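Reading time: 2 min

4. Preparing the table for the first test

1. Switch off the Pratier controller and wait until both arms are still.
2. Cover the table with one plain cloth. Pull it flat – deep folds can stop the fingers.
3. Set the speed limit to 200 and the lift height to 300 in the Zuveck menu.
4. Put the test objects on the cloth. Leave free space between them.

Caution: Keep your hands away from the table when the controller is on.

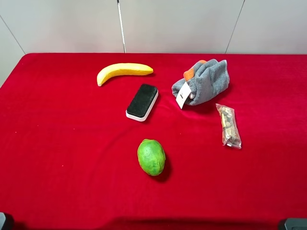

Fig. 4. Test objects on the red cloth, with toy banana, eraser and gray towel.

Note: Begin with the eraser. The towel is soft and needs a slower grip – see section 6.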